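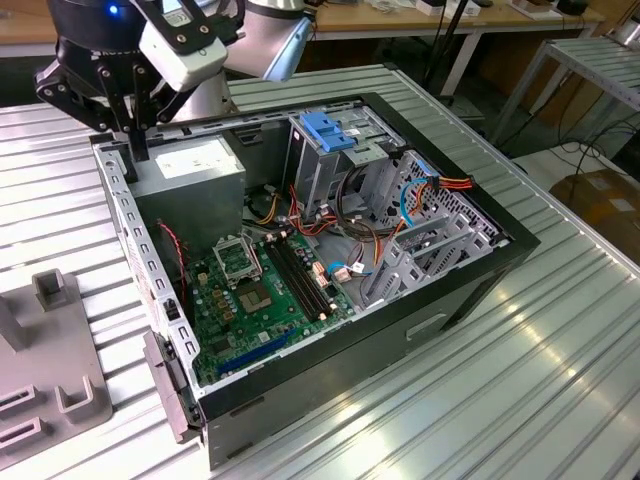 Side panel off, tower on its side, CPU socket open.

How to decide if an old desktop is worth saving

Posted 29 Jul 2025 on the Skika workshop pages

Most guides on reviving an old tower start with a shopping list. I'd hold off. Half the "must-have" upgrades I've been sold over the years made no difference I could notice.

Before you start: shut down, pull the power cord, and lay the case flat with the open side up. Skip the 27-piece toolkit. One Phillips screwdriver does nearly everything.

Step 1. Look at the socket and the memory slots
With the retention lid up you can see if the CPU socket is empty. Leave the contacts alone, and don't let anybody talk you into "cleaning" them. Check the memory slots too. If they're all empty, price a processor and RAM together before you spend a cent. 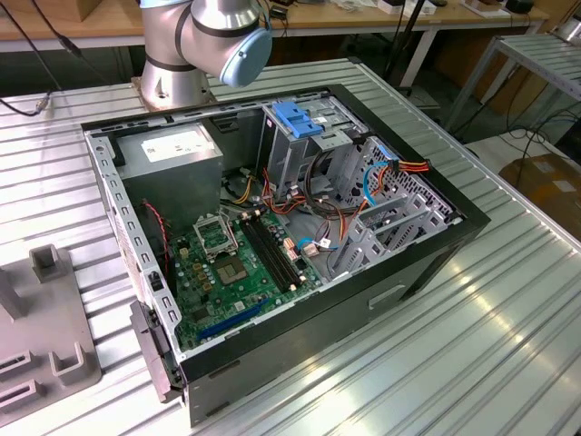
Step 2. Read the power supply label
Forum wisdom says any old supply must go. I don't buy it. Read the label first: an "80" badge refers to efficiency, and it tells you nothing about the unit's age or health. Write down the wattage if you can find it. Never open the metal box itself.

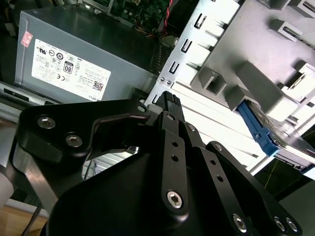
Step 3. Deal with the drive
Blue plastic rails and latches are old enough to be brittle, so squeeze gently. Copy anything you want off the drive before trusting it with more. Recovery shops may quote $300, and I'd want that in writing.

Step 4. Add it up
If parts come to more than a used working machine, stop there and recycle the case.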